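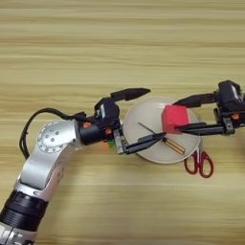 The first rule I learned at Netbridge was about pens. It's on page one of the house handbook, it was written by Xiuying Wan in a bad mood, and it says: if it has a point, it gets its own line in the risk sheet. Scissors too. You'd think a shop that makes two-armed robot cells would open its rulebook with something grander (emergency stops, maybe, or high voltage), but no, pens!

I spent a week there because I wanted to know how people write good practice for machines that share a table with everyday stuff. The big industrial rules are mostly built around fences. You put the robot in a cage, you lock the gate, everybody goes home with all their fingers. But a pair of arms working over a dinner plate is a different animal, and the folks at Netbridge have had to fill in a lot of the blanks themselves.

Their handbook has 51 rules. It used to have more. Folke Bakke, who edits it, cut it down last August after he caught himself skipping pages of his own document. "If I'm skimming it, the night shift is using it as a coaster," he told me, and then went looking for the night shift's copy, which did have a ring on it.

The part I kept coming back to is the chapter on shared space. Two arms coming at one plate from opposite sides is about as ordinary as it gets in this business, and it's also where most of the arguments happen. Say one gripper has closed on a red foam-like cube and the other is open next to a pen. Who has the right of way? Under the Netbridge rules it's the arm that's holding something. The empty one waits, or backs out the way it came in. Haiyan Liao fought for that wording for months. The older version gave priority to whichever arm got there first, and she thought that was asking for trouble, like a four-way stop where everyone's waving at each other.

Then there's soft before hard. New tasks start with foam, and the pointy things join later, once a person has signed for them. I asked Haiyan whether a soft cube teaches you anything useful and she gave me a look. A cube tells you where the fingers close and how they come in, she said, and if you've got that wrong you want to find out on foam.

My favorite is rule 5, "Know what's under it." If one object is tucked beneath another, say scissor blades under the rim of a plate, you write that down before anything moves. Lift the plate and the scissors may come along, or shift, or do nothing at all. Yiran Long made me fill in the form for a table like that and I left out which way the handles pointed. She sent it back. I filled it in again, left off the date, and she sent it back again!

Paperwork is the sore spot, of course. Lutix, the outfit that audits them, went through 1,393 of these sheets on its last visit and found plenty where the operator had clearly copied yesterday's. Folke was pretty open about it. He wants shorter forms. Yiran wants the same forms and fewer people in a hurry. They had this argument twice in front of me, the second time over noodles.

I also called Qianru Xia in Namham, who runs a smaller shop and borrowed most of the Netbridge handbook with permission. She threw out the right-of-way rule entirely. Her crew stops both arms whenever they're over the same dish and has a person choose which one goes on. It's slow, and she doesn't care. She did keep the pen rule, word for word, and had it painted on the wall by the door.

The next edition of the handbook is being fought over as I write. Haiyan has a new paragraph on cables and how much slack is too much, and Folke says he'll take it if she gives him back two sentences from somewhere else. Last I heard she'd offered him one.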